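Lerley Ward Letter, Nov 1, 2023

WHO ASKED FOR THE SISTER CITY PACT?

Mayor's office staff put out a cheerful note last week saying the delegation from Leitner had "very productive discussions" with our side on trade, schools and culture. I have read the note four times. I still can't tell you what was discussed.

What we do know is this. Three people came from Leitner. They stayed three nights. They met the mayor, the council president and two people from the chamber of commerce behind closed doors at the Annex, and afterward everyone shook hands and went to lunch. The council was handed a nine-paragraph draft agreement and asked to approve it at the next regular meeting. There was no public hearing, and so far none is planned.

I have nothing against Leitner. By all accounts it is a nice town with a good river and a better bus system than ours. But the draft uses the word "cooperation" 14 times and the word "cost" not at all, and I get nervous when I see that in anything the city is about to sign. 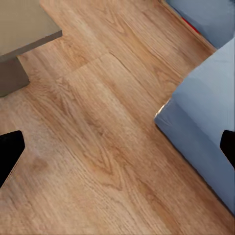

Wood-look flooring, with the grain running on the diagonal.

Council member Mio Hamada was the only one to ask about money on the record. She wanted to know who pays for the return trip in March. The answer from the mayor's chief of staff was that the trip would be "largely supported by partners." Hamada asked which partners. She was told the list was being finalized.

One name on it is no secret. Alteteck, which has been trying to sell the city a new permit system for two years, is listed in the draft as a "founding friend" of the pact. Nothing in the text says what a founding friend gives or what it gets. Maybe the company just loves international friendship. If so, it could say so at a hearing and take a few questions like anyone else who wants the city's business.

I called the mayor's office twice for this item. The first time I was told the agreement is "symbolic and nonbinding." Fine. Then why does paragraph six commit the city to naming a paid coordinator? The second time I was told somebody would get back to me. I'm still waiting.

People with long memories will recall the Gridon agreement. We signed that one with a band playing on the courthouse steps. The city was promised student exchanges, a trade office and a steady flow of visitors. We got one exchange, a plaque, and a bill for $777 to ship the plaque. The trade office never opened. When I asked the clerk for the final report on Gridon, she looked for it, kindly and at some length, and told me there wasn't one.

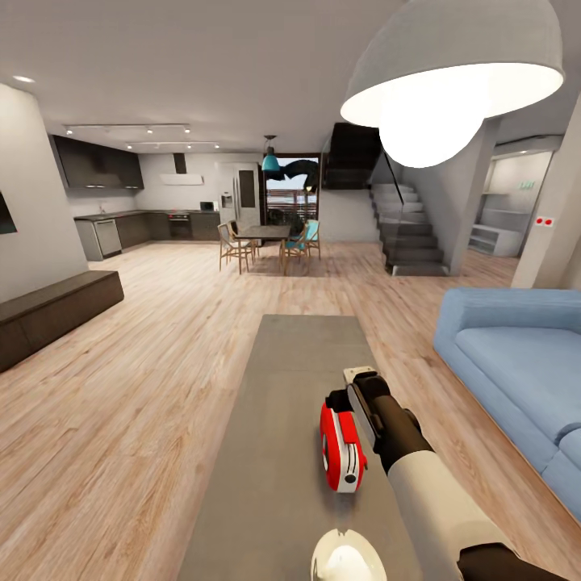 Supporters say this time is different, and they may be right. The school district would like a language exchange, and the teachers I spoke with were sincere about it. A language exchange could be arranged between two schools with a phone call and a signature from each principal. It doesn't need a coordinator or a founding friend.

There is also a petition going around in favor of the pact. It had 140 names when I saw it at the library desk. I knew quite a few of them, and the ones I talked to believed they were signing up for a pen pal program. The wording at the top of the sheet does mention pen pals. It mentions the agreement too, in the last line, in smaller type.

Hamada says she will move to delay the vote until the list of partners is public and the coordinator's pay is written down. She needs three more votes and by her own count she has one. The council president told me he sees no reason to "send a cold signal to our guests." The guests have gone home. The people who would be paying for this live here.

The draft can be read at the clerk's counter during office hours. It isn't on the city website, though the photo of the handshake is. Written comments go to the clerk and have to carry your name and street address to be counted. If you send one, ask for a stamped copy.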